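Workbench tips from the Warker robotics club

Clear the bench before a practice run. Leave out only the pieces on the day's list and put hand tools back on the rack when you finish with them.

Keep knife blades retracted whenever a knife is on the table, including when it is the thing being picked up. We run the arm at its slow setting for any tool.
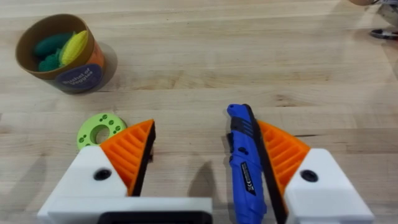

Wipe the finger pads with a damp cloth after every 8 pickups. Dust from cardboard makes them slip. Let them dry for a few minutes before the next try.

Small printed parts go in a lidded tub at the end of the session. Toy food goes back in its own container. Write misses in the log with the time, up to 3 per line.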